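Filed under: Home Life, Opinion

In defence of the unmade bed

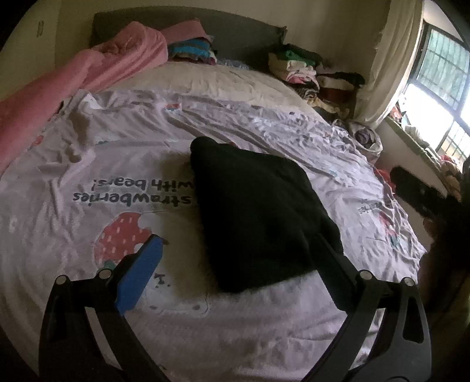
Strawberries with bears, and one black garment I did at least manage to fold.

My mother could bounce a coin off a bed. I never saw her do it, but she said she could, and when I was small I believed it the way other children believed in the tooth fairy. Corners tucked, pillows plumped, blanket turned down by exactly the width of her hand. We weren't allowed breakfast until it was done. I'm a grown woman with a mortgage and I still feel a bit shifty eating toast while my duvet is in a heap.

So I stopped making the bed in December, just to see what it felt like. I'm writing this on Feb 1, 2019, and I can report that the roof is still on.

I know this puts me on the wrong side of things. You can't open a magazine at the moment without being told to make your bed. It's meant to be the first job of the day, the little win that sets you up for all the others. My friend Tamsin Kapoor swears by it. She read a book on the train to Bestedell and came home a changed person, and she now has 17 cushions (she told me the number herself, quite proudly) which come off every night and go back on every morning in a set order. I asked her where they sleep. On a special bench, apparently. She bought a bench for the cushions!

I love Tamsin and I'd never say a word against the bench to her face. But I do think we've all gone a bit funny about bedrooms. They used to be the one place in the house that visitors didn't see. You'd shut the door, people would put their coats in there at parties, and that was it. Now a bedroom has to be ready at all times, like a hotel lobby, and I'm not sure who we think is coming.

There's the money side too. I was in Castellanos over in Wesdale before Christmas, looking for a plain sheet, and there was a bed in the window with a throw on it that cost £897. For a throw! You couldn't even sleep under it, the girl said, it was for "dressing the end of the bed". I have nothing to put at the end of my bed except my feet, and sometimes Beto, who is a very large cat and weighs almost as much as a toddler. He would have had that throw in ribbons inside a week. I came away with the sheet and a scented candle I didn't need, so I'm hardly one to talk.

What I've got on my bed is cheerful and creased and was never going to be in anybody's window. I don't iron duvet covers. My mother did, and pillowcases, and tea towels, standing up in front of the telly on a night when she could have been sitting down. I once worked out that if I ironed mine every time I changed it I'd lose 2 whole days a year, and I'm fairly bad at sums but even if I'm out by half that's a day I'd rather have back.

People do write in about hygiene whenever this comes up, so let me get in first. I change my sheets. I air the room. I've heard it said that leaving the covers thrown back is better for a bed anyway, and I've also heard the opposite, and I've decided to believe the one that suits me.

And if making the bed makes you happy, please carry on. I mean that. Tamsin says she walks past her room in the afternoon and gets a small lift from seeing it all straight, and I wouldn't take that off her for 100 quid. I just get mine from other things – a second cup of tea, mostly, and the ten minutes I used to spend hunting for the short side of the fitted sheet.

My mother came to stay last weekend. She went up to put her bag down and was gone a good while, and when I went to look she'd done the corners.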